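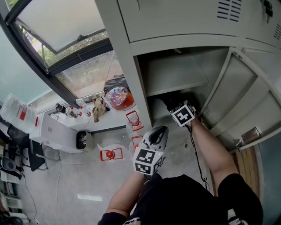
Zoia Boiko wrote to me that her marker tracking is fine on the desk and goes bad as soon as the gripper enters a locker, and she asked which filter she should add. My advice is to leave the filter for last.

**Tips for tracking inside metal cabinets**

- Fix the exposure before you start. With auto exposure, the software brightens the dark shelf and the white squares of the marker bleed into the black ones.
- Give each gripper its own marker IDs. In our Odura config the left cube starts at 45 and the right at 52. Never reuse an ID on the second hand.
- Reject a pose if only one face of the cube is seen at a steep angle. It can flip between two solutions, and smoothing makes a flip look like real motion.
- When the cube goes behind the door, mark the gap in the log. Do not interpolate across it. I lost most of April to this mistake.
- Check the time offset between the two hands after every restart.

In my last log of 2,010 poses, 136 were flips, and almost all came from the moment the hand passes the door edge. Cut these first, then try the filter.

Updated 10/15/24 for the new Nurmi log format.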